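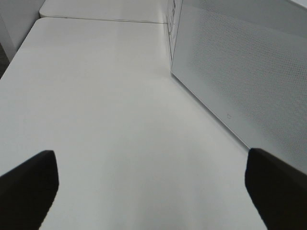
Rasa Jõgi

26 June 2021

Plane fit and the perforated panel, continued.

Good day! The support-plane code finally behaves with the panel in view, and I want to get it all down before I forget which of the changes mattered.

Where I started this morning: with the fingers open over the bare table, Clutora was returning a tabletop that tilted up toward the panel side. A small tilt, but enough that the planner put a phantom obstacle along the base of the panel and refused half of the low approaches. Martim had seen the same thing and blamed the wrist calibration. I re-ran the calibration first, to be fair to him, and the numbers came back the same as last time. So the calibration is fine and we can stop poking at it.

The trouble is in the depth. White matte table, white panel, even light, hardly any texture on the table to match against. The panel is the opposite problem, a fine grid of holes that repeats, so the matcher finds a lovely confident answer that is one or more holes off. Those wrong points land in front of the panel and a little above the table, and the plane fit happily eats them. I dumped the inliers in color and there it was, a whole smear of panel points voting for the table. Very satisfying to see after two evenings of guessing.

What I changed, in order:

First, the finger mask. We were masking the fingers with one fixed shape drawn for the closed pose. With the gripper open they sit out in the lower corners, and part of each one was leaking into the fit as very close points. The mask now comes from the gripper width and the finger mesh, projected into the camera, with a margin of 9 pixels. I tried 2 first and still got a fringe along the upper edges of the fingers where they shine a bit. The projection costs next to nothing per cycle.

Second, the repeat check. For each pixel the matcher now keeps the second-best match as well as the best. If the two scores are close, the point is thrown out. Mafalda suggested this weeks ago and I said it would kill too much of the table. I was wrong! It takes out most of the panel and leaves the table thin but usable, and thin is fine when all you want is a plane.

Third, the seam. There are two tables butted together, and I had been letting the fit run across both. The far one doesn't have to be at the same height, and even a small step pulls the whole fit. The dark line between them is easy to pick up in the gray image, so I find that line, cut there, and fit only the near side. If the line isn't found, the fit falls back to the whole region and sets a warning flag. The planner doesn't read the flag yet. Hiu-tung, this one is yours if you have time — the field is called plane_uncut and it's already in the message.

Then I replayed the 44 saved views through old and new code. The old code gave a tilted table on 9 of them, all with the panel filling a good part of one side. The new code gave 2, and both of those are views where the wrist is so low that there's hardly any near table left after the cut. I'd call those honest failures. The fit should say "not enough table" and stop, and at the moment it doesn't. To do.

Also raised the sample count in the fit to 200. I don't think it made any difference, but I left it in and am noting it so nobody credits it with the improvement.

Something I didn't expect: the left edge of the table is a really good feature. It's a long clean line against the darker area past it, and it shows up in nearly every view from this side. Together with the seam it gives two directions on the table for free, so we could check the heading of the wrist against the arm's own joint readings with no marker at all. I sketched the math on the back of the Clostholm delivery note (pinned over my desk, please don't throw it away). Raquel thinks the bevel will shift the line depending on the light. She may be right, so I'd want to try it with the blinds up and the blinds down before building on it.

Planner side, quick check only. Fed it the new plane and asked for the low sweep along the panel. It planned on the first try, clearance looked sensible in the viewer, no phantom strip. I did not run it on the arm.

Left open:
— "not enough table" exit for the fit
— planner to read plane_uncut
— edge-plus-seam heading check, both light conditions
— low sweep on the real arm, slow, with someone on the stop button
— merge to main once Martim has looked at the mask code

Branch is panel-repeat on the Ovlow machine. The replay script takes the folder as its only argument now, so old command lines with the config flag will fail with a rude message. I'll fix the message.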